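3.2 Arrangement of the breakfast table

The Numcombe inventory treats a table as a list: each item is entered by name, material and usual place of storage. A list of this kind is adequate for cupboards, where things are put away and stay put. It is less adequate for the breakfast table, where an item's meaning to the household depends largely on what stands next to it. We therefore recorded position as well as presence, and gave particular attention to the clear plastic container with the printed fruit label, as an item of packaging kept among tableware and small appliances.

Following Goicoechea, we distinguish between standing items, which are expected to remain on the table between meals, and passing items, which are brought to it and taken away. The toaster is the clearest standing item in our material. Mugs are passing items in nearly every household. Containers without a lid or cap are harder to place, and most of the disagreement between coders in the Demik pilot concerned them.

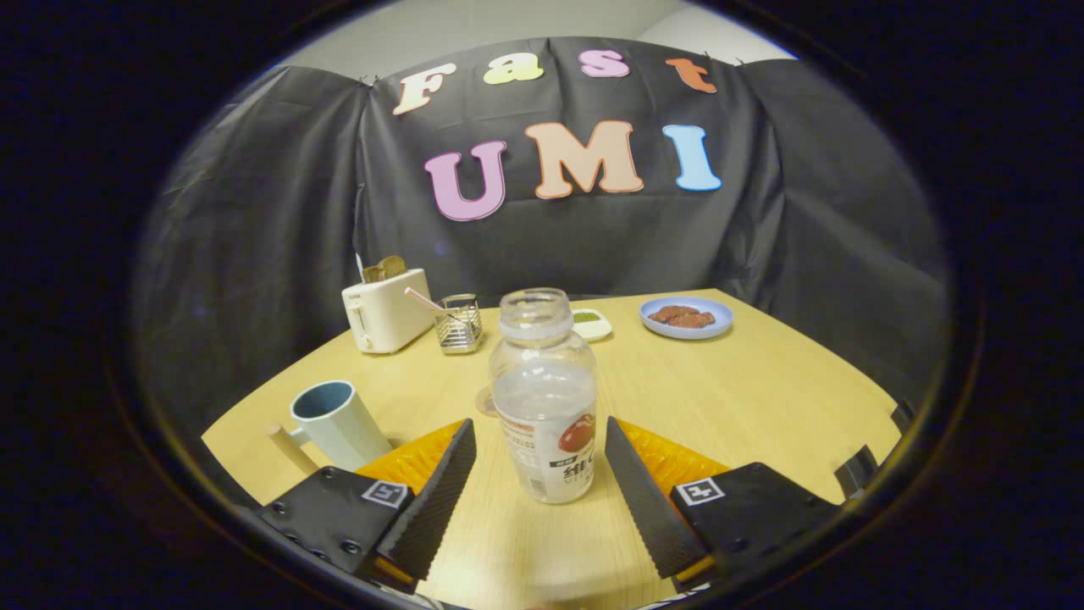
A reader of an earlier draft objected that an open bottle should be entered as waste from the moment its cap is gone, and that to code it with the mug and the toaster was to give packaging a standing it does not have in the home. We accept that many households would clear such a bottle away at once. The interviews nevertheless record the same kind of bottle being rinsed and kept for water, for cut flowers or for dry rice. The code "open container" was retained for this reason, and "waste" was reserved for items placed in or beside a bin.

The second matter is the surface on which an item stands. A mat marks out a place at the table, and respondents tended to describe whatever stood on it as being in use, even when they had earlier called the same item rubbish. The effect was strongest for packaging and almost absent for appliances, which were described in the same terms with or without a mat.

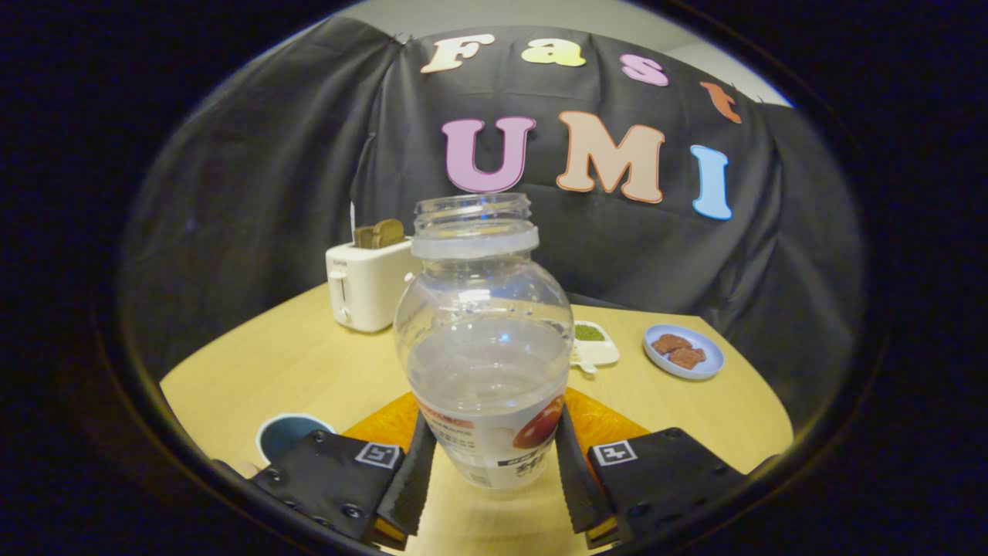 Figure 2a. Open container with fruit label on an orange placemat; white toaster to the left.

Appliances and utensils were coded by their distance from the table edge. Items towards the back were generally read as stored, and items near the front as being in use. The toaster forms an exception. With bread showing in the slot it was read as in use wherever it stood, and respondents often went on to name things that ought to be near it, such as butter, a plate or a knife. A grater prompted no such expectations at breakfast. Several respondents suggested that it belonged to the evening meal and had simply been left out, along with the spices.

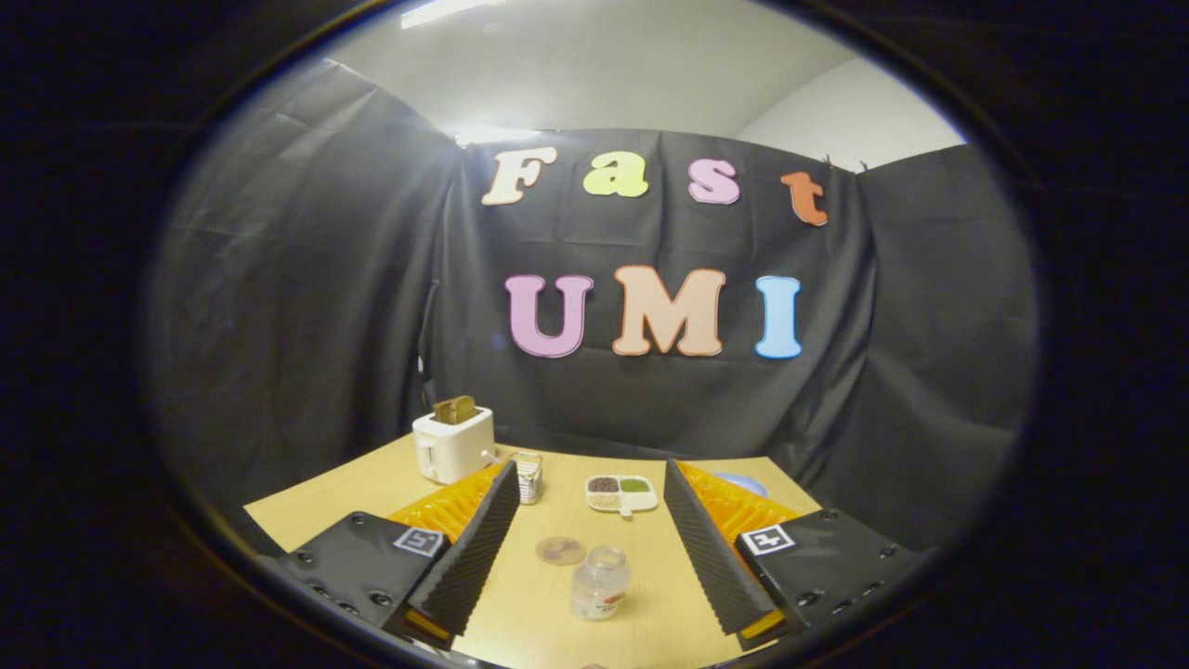
Figure 2b. Toaster with a slice of toast at the back left of the table, box grater to its right. Spice containers are also on the table.

Orientation was added to the coding sheet after the pilot. The Cakance protocol has no entry for it, and an item on its side is there recorded exactly as if it were upright. This loses useful information. A mug on its side was taken by most respondents as a sign of haste or of an unfinished task, and the whole table was then judged untidy, including those items which had not been disturbed. A container left upright among tipped ones drew comment of its own and was commonly the first item to be named.

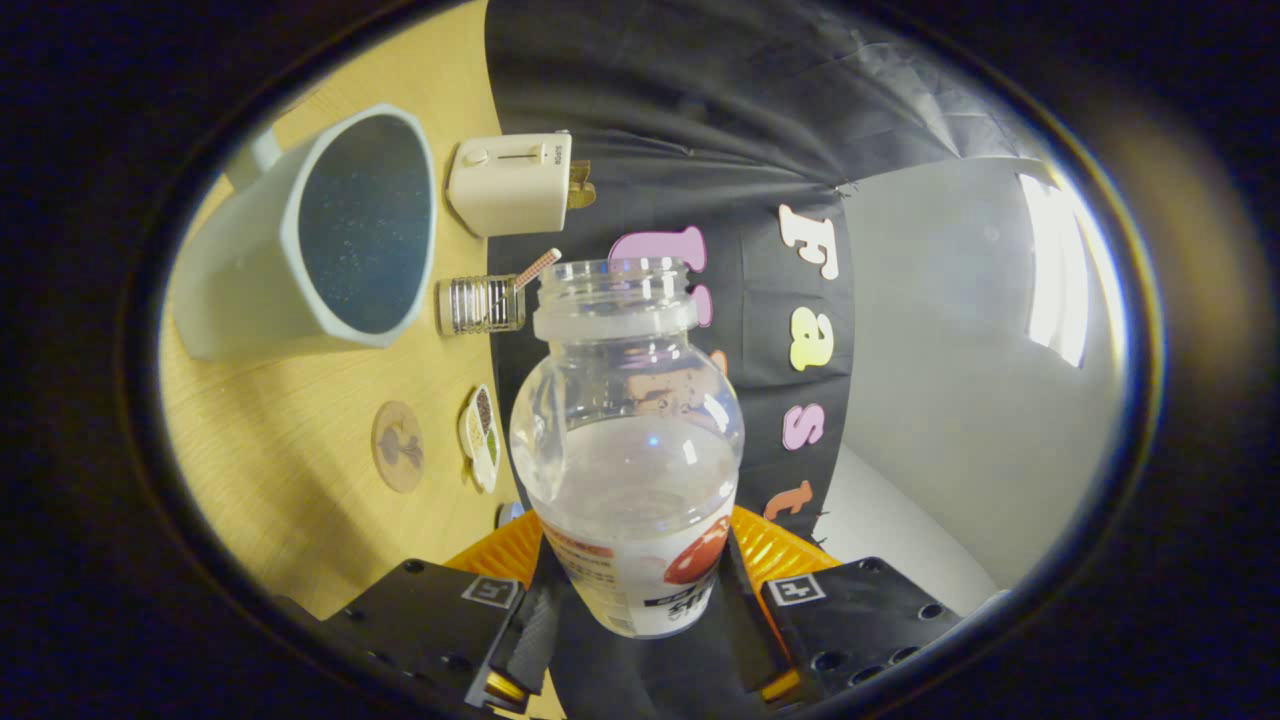 Figure 2c. Mug on its side and toaster tipped, with a jar holding a striped straw; the bottle with the fruit label is upright.

Drinking straws remain unresolved. They were coded with the vessel in which they stood, but respondents frequently treated them as cutlery and asked why they had no line to themselves. A separate entry has been added to the revised sheet. The agreement scores reported in Section 3.3 were calculated under the earlier rule.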